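Changes to the Records Retention Schedule Take Effect in August 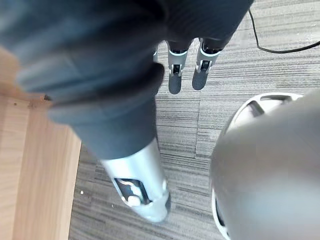
By Kimutai Kioko, Office of Records and Archives
Filed under: Administration, Staff Notices

The Griltanow Library and Archives Service has completed its review of the retention schedule for paper and electronic records. The revised schedule applies to all departments from August and replaces the version now posted on the staff pages. Department heads have received the full text. This item sets out the main changes for staff who create, store or dispose of records as part of their daily work.

The previous schedule listed 69 separate record types, many of them overlapping. Correspondence with outside vendors, for example, could be filed under three headings, each with its own retention period. The revised schedule groups all records into nine classes. Each class has a single retention period, a named office of record and a stated method of disposal. Staff who are unsure where a record belongs should consult the index at the back of the schedule before contacting the records office.

Financial records will be kept for the same length of time as before. Personnel files will continue to be held by Human Resources, and departments should no longer keep duplicate copies once an employee has left or transferred. Meeting minutes are now treated as permanent records in every case. Under the earlier rules, minutes of working groups could be discarded when the group was dissolved, and this led to gaps that have proved difficult to fill.

Electronic mail has been given its own guidance. Messages are to be classed by their content, in the same way as a letter or memorandum would be. A message that records a decision belongs in the file for that decision and should be moved there by the person who sent it. Routine messages, such as meeting invitations and notices of building closures, may be deleted when they are no longer needed.

Departments holding inactive paper files should arrange their transfer to the Masano building before the end of the transition period. The storage area there has been refitted with new shelving and has room for 800 standard boxes. Space will be assigned in the order in which transfer forms are received. Boxes must be labeled on one short side with the department name, the record class and the year in which the records may be destroyed. Boxes without a completed label will be returned to the sending department. Hanging folders, ring binders and metal clips should be removed before packing – the records office can supply plain folders on request.

Material stored at the Latuheru annex will remain there for the present. A separate survey of that collection is under way, led by Chun-hung Su of the preservation section, and covers maps, building plans and bound ledgers dating from the early years of the service. Requests to consult these items should be sent to the preservation section and may take longer than usual to answer while the survey continues. Oversize plans cannot be lent during this time.

No record may be destroyed without a signed disposal form. This rule is not new, but the review found that it had been applied unevenly, particularly where departments had moved offices. The form has been shortened to a single page and requires two signatures: that of the department head and that of the records officer. Confidential material must be placed in the locked bins on each floor. Records that are the subject of a legal claim, an audit or an open request for information are to be kept until the matter is closed, whatever the schedule may say.

Training sessions will be held in the Ivitz meeting room at 10 a.m. and again at 2 p.m. on dates to be announced by each department. Every session covers the same ground, and staff need attend only one. New employees will receive the material as part of their orientation.

The records office thanks the departments that commented on the draft. Several suggestions were adopted, among them the longer retention period for grant files and the clearer wording on shared drives – a subject on which many staff had written. Further questions may be directed to the records office during normal business hours. Printed copies of the schedule are available at the front desk.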